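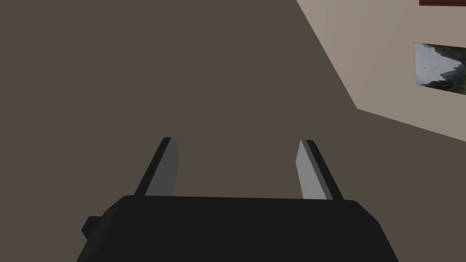

Site visit: Cluvine security operations center, Dincombe

The Dincombe site opened to existing customers for one Wednesday in November. Registration started at 8:30 a.m. at the side entrance. Visitors handed in phones and laptops at the desk and received a paper badge with a zone letter. Mine was B, which covered the operations floor gallery, the log processing hall and the training room, but not the key storage area.

The building is a former textile warehouse from 1860. The outer walls are original. Everything inside them was replaced when Cluvine moved in, including the floors, which now carry the rack load on a separate steel structure. Power enters from two substations on opposite sides of the site.

Operations floor

The gallery runs along one side of the floor behind glass. Analysts sit in two rows and work in three shifts. The shift lead's desk is at the end nearest the door. Alerts arrive in a single queue, sorted by asset value first and severity second. I asked about that order, as most products do it the other way. The answer was that a medium-severity alert on a domain controller gets a person faster than a critical one on a test machine. Customers who have not filled in their asset values get a default of "normal" for every host, and the sorting then does very little for them. We are in that group and need to fix it.

The wall display showed 577 open alerts across all customers at 10:15. Most were repeated login failures, which are grouped by source address and closed in bulk after review.

Log processing

The hall is loud, and ear protection is handed out at the door. Logs come in through a collector named Tistance, installed on the customer side. It compresses and signs each batch before sending. If the link drops, it buffers to local disk and resumes from the last confirmed batch. The default buffer is 25 GB. For a busy firewall that may not last a weekend, and the setting can only be changed from the command line in the current version.

Batches that fail the signature check are moved to quarantine and kept for 600 hours. They are not discarded automatically before that point, and the customer gets a notice in the console. The notice does not name the collector, only the site. With several collectors at one site, you have to compare timestamps to find the right one.

Response exercise

After lunch there was a tabletop exercise based on a made-up company, Ridgeway. The attacker had entered through an unused VPN account and was moving toward the file servers. Each table got a printed timeline and had to decide when to isolate hosts. Our table isolated early and lost the memory capture from the first host. The table next to us waited, kept the capture, and lost a file server.

The Cluvine staff reviewed both choices against their own runbook. It calls for memory capture before isolation unless encryption activity has started. The runbook is available on request through the support portal — ask for the customer edition, as the internal one refers to tools we cannot access.

Practical notes

Parking is limited to the lot behind the loading dock. The bus from Dincombe station stops at the main gate, a ten-minute walk from the side entrance. Slides were not handed out on the day. Questions about retention pricing were referred to the account team, and I have not had a reply yet.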